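4.2 Planning the equipment budget

A first manipulation cell can be put together by a small teaching lab for much less than most planning templates suggest, and we were delighted to find how much of the total is open to choice. The arm is the big line and it is mostly fixed. Everything around it can be argued over. We sorted our purchases into items needed on day one, items that could wait until September, and items we would borrow, and we tracked 24 order lines in all against the plan drawn up by Els Bakker.

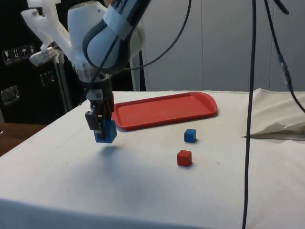

Figure 3. Pick-and-place task used for costing: blue and red cubes, red tray, two-finger gripper.

Consumables were the nicest surprise. The whole line for task objects, trays and table covering came to 748 euros over the planning period, spares included, and it bought a setup that students could reset by themselves. A task like the one in Figure 3 needs little more than a few small cubes, a plastic tray and a white cloth over the table. Printed parts deserve their own line too. The white bracket on the arm in Figure 3, with a small module mounted on it, is the kind of part that plans tend to leave out, and a lab with access to a printer can go through several versions before the holes line up (ours did!). We charged filament and print time separately so that the next group can see the real cost.

Cabling was the line we got most wrong. We had allowed for the run from controller to bench and forgotten slack, strain relief and spare connectors. Of the 24 order lines, 19 arrived within the quoted time, and three of the late ones were cables. Our advice is to order these first, even before the quote for the arm is signed.

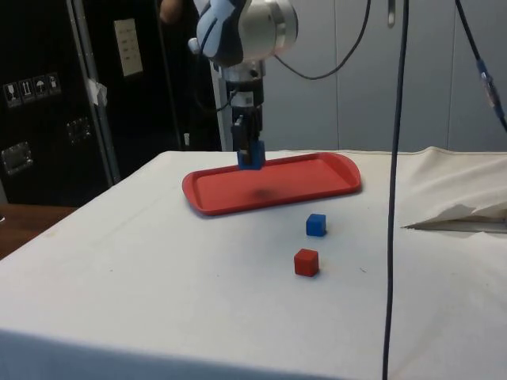 Zurnthorpe Institute | Department of Applied Automation | Equipment Planning Group

Shipping and storage also belong in the budget. A flight case takes up floor space for as long as the lab keeps it, and in a small room that space has a price. We entered some 2924 euros for freight, insurance and storage combined, and we would enter it again. Quotes from Fotano listed freight apart from hardware, and that made comparison much easier.

The gripper gets a replacement reserve of its own, kept apart from general repairs. Fingers and pads take the knocks in student work, so we priced a full spare set at the start.
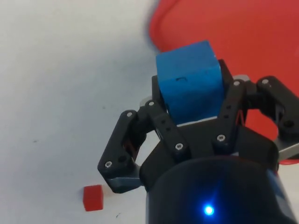

Should a lab buy the service contract in the first year?

We would wait. The standard warranty covered our first year, and the money did more good as a spare set of fingers and a second power supply. Labs that run the arm every day, Friday evenings included, may well decide the other way.

Section 4.3 applies the same plan to the Hana and Khổng cells, where two groups share one controller.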